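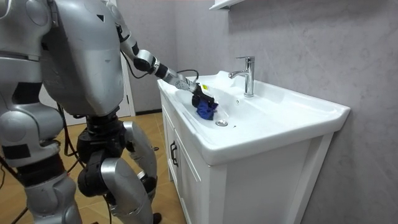
December, Braltport shop, started 4:10 p.m.

Quiet-finish test on the Zervas parka shell, continued. Writing this up the same evening because last month's notes were useless by the time anyone wanted them.

What the claim is. Kavix sells Mutedness as a wash-in treatment that takes the "hiss" out of a hunting jacket. Their sheet says a treated shell is inaudible to deer at 7 yards. It doesn't say which deer, what wind, what the fabric was to start with, or how they asked the deer. There's a bar graph with no numbers up the side. I have read the sheet several times now and still can't find what they measured.

What we have. Two sleeves off the same Zervas sample parka, left one treated, right one plain. Kalliopi did the treatment by the label, cold wash, no softener, line dry. I'd have preferred two whole jackets, but we only got the one. The left sleeve had the factory patch on the elbow, so I kept the rubbing well above it.

Treated sleeve weighed 326 grams after drying overnight. I don't have a weight for it before treatment, which is my fault. The right sleeve can't stand in for it on account of the patch. So nothing to say on how much of the stuff stays in the cloth. Next time weigh first.

Rub noise. Same rig as before: the padded arm drags one fold of cloth over another, recorder on the bench stand, door shut, compressor off. Did the plain sleeve first, then treated, then plain again. The second plain run came out a little louder than the first plain run, and the gap between those two is nearly as big as the gap between plain and treated. I don't like that. Either the cloth is changing as it gets rubbed or the rig isn't setting down in the same place every time. Probably the rig. The clamp on the near side has a bit of play again.

By ear the treated sleeve does sound softer. Duller, less zip to it. I wrote that down and then asked Kalliopi to swap them behind my back, and I picked wrong often enough that I'm taking my own ears out of the results. She did better than I did. She also treated the thing and knows how it feels in the hand, so she probably hears the stiffness she's expecting. We should get somebody in from the front who doesn't care.

Wear. Ran the treated sleeve out to 2,000 rubs on the abrasion head. No pilling, slight shine on the high side of the weave. Recorded again after. It was noisier than the plain sleeve at that point, but the plain one hadn't been through the abrasion head, so that comparison is worth very little. Plain sleeve goes on tomorrow. If it comes out equally noisy then the finish is gone by then and we can say so. If it comes out worse, Mutedness is doing something and I'll eat my words in this notebook.

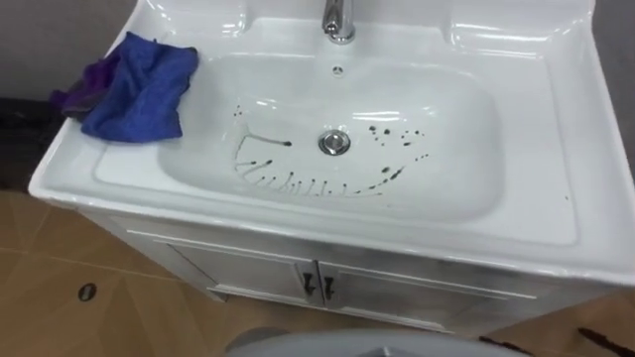

Sink basin, dark marks around the drain.

Washes. Label promises 7 washes before retreating. We are at two. Kalliopi wants to run all of them before we say anything to anybody, and I agree, though I'd like a recording after each one and she'd like to skip a few. Settled on every wash. It's slow but the whole question is when the effect falls off, and if we only look at the end we'll end up guessing at the middle.

Cold. This is the part I trust least. Every number so far is from a warm room. Nobody sits in a stand in a warm room. The membrane in this shell gets boardy when it's cold and most of the racket I remember from late season is the jacket crackling when you bring the bow up, a different noise from the sleeve brushing your side. Our rig does brushing only. It has no way of doing crackle. Put the treated sleeve in the chest freezer for an hour, took it out and flexed it by hand next to the recorder. Loud. Did the same with the plain one. Also loud. Couldn't tell them apart on the trace, and my hand isn't a machine, so again not much of a result. But if I had to bet, the finish does nothing for crackle.

Smell. Kavix calls it scent free. It isn't. Faint, sort of like candle wax, stronger when the cloth is damp. Kalliopi can't smell it at all. I can smell it from the bench. A deer's nose is a good deal better than mine, and I'd take a noisy jacket over one that smells any day of the season. Hung the sleeve in the back hall to see if it airs out. Will check before I leave tomorrow.

On the deer claim generally. I've had does walk under me while I unwrapped a sandwich, and I've had them leave the county when I swallowed. One hunter's story about a quiet jacket doesn't tell you a thing. If Kavix really did a field trial I want to see how many sits, who was wearing what, and whether the person keeping score knew. I wrote to them asking for exactly that. Got back the same sheet, in color.

Kalliopi's note, copied from her pad so it's in one place: "Treated cloth beads water worse than plain. Splash test, left arm wets out faster. Did it twice." I hadn't thought to look at that. If it holds up it matters more than the noise – a shell that soaks through is no good to anyone in December. Need a proper spray test, same height, same amount of water, and a fresh piece of plain cloth that hasn't been handled all day.

To do
Fix near clamp, then redo plain/treated/plain from scratch
Abrasion on plain sleeve
Spray test both
Ask Zervas for another parka, same lot if they have it
Weigh BEFORE treating
Work out some way to do crackle on the rig. Hinge and a cam? Ask Kalliopi

Stopped 7:40 p.m. Recorder is charging on the shelf by the door, please leave it plugged in.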